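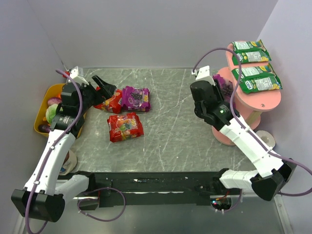

이케르 바예호(Iker Vallejo)
Haltulico 연구팀 · 주방 수납 팁 담당

간식 선반 정리, 두 팔 로봇에게 시키면서 배운 것들

이번 달에는 로봇 팔 두 대로 간식 봉지를 선반에 올리는 실험을 했는데, 집에서 그대로 써먹을 수 있는 요령이 꽤 나와서 신나게 적어 봅니다! 시연 데이터 552개로 정책을 학습시켰고, 봉지 배치를 바꿔 가며 여러 조건을 비교했어요.

1. 같은 색끼리 한 선반에
초록 봉지는 초록 봉지끼리, 위아래 단에 두 개씩. 색으로 자리를 정해 두니 엉뚱한 단에 올리는 실수가 평가 한 세트에서 41번이던 것이 29번으로 줄었습니다. 저희 집 찬장도 바로 바꿨어요(아이들이 저보다 빨리 외웁니다).

2. 봉지는 겹치지 않게 펼쳐 놓고 시작
빨간 봉지와 포도 그림 봉지를 바닥판에 하나씩 떼어 놓으면 집는 순서를 정하기가 훨씬 쉽습니다. 장 봐 온 날 식탁에서도 똑같이 해 보세요.

3. 앞턱에 걸리면 밀지 말 것
가장 애를 먹인 구간입니다. 포도 봉지가 선반 앞 가장자리에 눌린 자세에서 그대로 밀면 구겨지기만 해요. 살짝 들어 올렸다가 다시 넣는 동작을 시연에 따로 넣었더니 학습된 정책도 그 동작을 따라 했습니다. 손으로 할 때도 봉지 윗부분을 잡고 한 번 들었다 넣으면 깔끔하게 들어갑니다.

4. 왼손과 오른손의 구역 나누기
왼팔은 채소 모양 물건이 담긴 노란 통 쪽, 오른팔은 분홍색 2단 선반 쪽을 맡습니다. 가운데 놓인 봉지는 가까운 팔이 집고요. 둘이서 부엌일을 할 때도 이렇게 나누면 팔꿈치 부딪힐 일이 없어요!

5. 둥근 선반은 안쪽부터
원형 판은 모서리가 없어서 앞에 먼저 놓으면 뒤쪽을 못 씁니다. 안쪽 자리를 채우고 앞으로 나오세요.

다음에는 Malteck 과제로 넘어가 병과 통조림을 섞어 볼 생각입니다. 무게가 제각각이라 벌써 기대돼요. 선반 정리 요령이 있는 분은 금요일까지 댓글로 남겨 주세요. 실험 조건에 넣어 보겠습니다.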